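Home | Bins | Dividers | Floor Plates | Spares | Delivery | Contact

Trevor Two-Part Sorting Bin, Gray

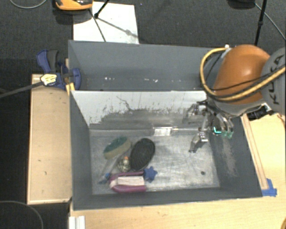

The Trevor is the bin we sell to people who have already owned three other bins. It has no lid, no wheels and no opinions about your lifestyle. It holds things that would otherwise be in a drawer, and it keeps one lot of them apart from another lot for as long as you care to maintain the distinction.

Most customers buy it for the small stuff. Every workroom, playroom and utility closet has a population of sponges, brushes, plastic shapes and assorted bits that belong to no set and answer to no name. You can't throw them away. You can't file them either. The Trevor gives them a floor and four walls, and you get your counter back.

What you get

One gray rectangular bin, divided crosswise into two compartments. The front one is the larger and has a metal floor. The rear one is smaller and is meant for whatever you want kept out of the general population – finished pieces, clean pieces, or the pieces your sister-in-law wants returned.

One whitish divider panel, fitted before shipping. It lifts out with a firm pull and goes back in with a slightly less dignified push.

One instruction sheet. It is short. We have had letters asking for a longer one and have decided against it.

About the metal floor

The floor scratches. We'd like to get this out of the way early, as it makes up a good half of our mail. Bare metal that has things dragged over it all day will go cloudy in places and stay bright in others, and no amount of polishing brings back the look it had in the box. We tried a painted floor for one season. The paint came off on the sponges.

A scratched floor works as well as a new one. If looks matter to you, the Vovine mat covers it completely and comes in a green that we are told is popular. Order a spare plate if you prefer to start over, and keep the old one for under the car.

About the divider

The divider marks too, mostly along the lower part, where everything in the front compartment eventually gets shoved up against it. Gray smudges are the usual complaint. Warm water and dish soap will take off what is sitting on the surface. What has worked its way in is yours for good. A pale panel was chosen so you could see at a glance where one side stops and the other begins, and we stand by that decision while admitting that a darker one would have saved us some phone calls.

Please don't use a wire brush on it. The green side of a kitchen scrubber is already more than it needs.

Where to put it

Any flat, steady surface that takes the full base will do. It also sits well between two counters or tabletops if you have a support underneath and the gap is right. Measure the gap first. Then measure it again with the bin in the room, because people do seem to measure a different gap the first time. On carpet it stays put nicely, though you'll be bending down a lot, and we have stopped recommending it to anyone with knees.

What goes in it

Hand-sized odds and ends are what it does best. Dish sponges, scrub brushes, toy blocks, plastic stars and rings, kitchen utensils short enough to lie flat. Longer things can go in on a diagonal. Wet things can go in, but they'll leave a ring.

It is not a toolbox. One buyer kept plumbing fittings in his for a winter and then wrote to us about the noise. It's also no good for liquids, live bait or paperwork.

How full is too full? If you have to dig, that's too full. A single loose layer across the floor lets you find things by looking, and leaves enough bare metal that you can pick something up without bringing its neighbors along. The smaller parts always drift under the bigger ones regardless. We have no accessory for this.

Cleaning

Empty both sides. Lift out the divider. Wipe the walls with a damp cloth, then do the floor, then dry the floor properly before anything goes back on it. The corners want an old toothbrush. If you use paper labels, expect to lose them; the stick-on plastic ones from Jarley hold up better.

Ordering

Trevor bin, gray, complete: item 3738
Replacement floor plate: item 654
Replacement divider, whitish: item 2000
Vovine floor mat, green: ask when you order

We pack the bins 18 to a pallet for schools and workshops, and singly for everyone else. Single bins ship in a plain carton which, several customers have pointed out, is also a perfectly good bin. Pallet orders placed before the end of January go out at last year's price.

Returns are fine if the floor is unscratched. We realize this gives you very little time.

Contact Pliren | Delivery and returns | © Pliren, all rights reserved | Back to top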